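Sadance to play 12 small rooms this October, starting at home in Wastolville

Band goes back to tiny stages with songs from new album "Flendis"
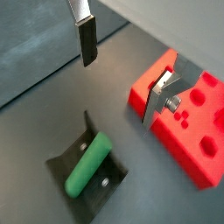
WASTOLVILLE, 5th September - Four-piece folk-pop band Sadance will spend October playing the smallest rooms that would have them, with 12 shows in back bars, bookstores and one former bakery. The first is at Sakamoto, the Wastolville coffee bar where the band played its earliest gigs, and it holds just 38 people!

The tour follows the release of "Flendis," the band's second album, recorded live over 4 nights with everyone in the same room (you can hear chairs creak on the slow ones, and the band loves that).

"We played to 337 people last spring and it was a thrill, but I kept thinking about Sakamoto, where you can hear someone stir their coffee during the quiet bits," says singer and guitarist Ji-hoon Ma. "Those nights taught us how to be a band. I can't wait to get back in there and be a little scared again."

Each show will include the whole of the new album, played in order, plus a handful of older songs picked by the crowd on the night. There will be no opening act and very little amplification - the drummer is bringing brushes and one snare.

Tickets go on sale next week at the door of each venue and through the band's mailing list. All ages are welcome at every show except the two in bars.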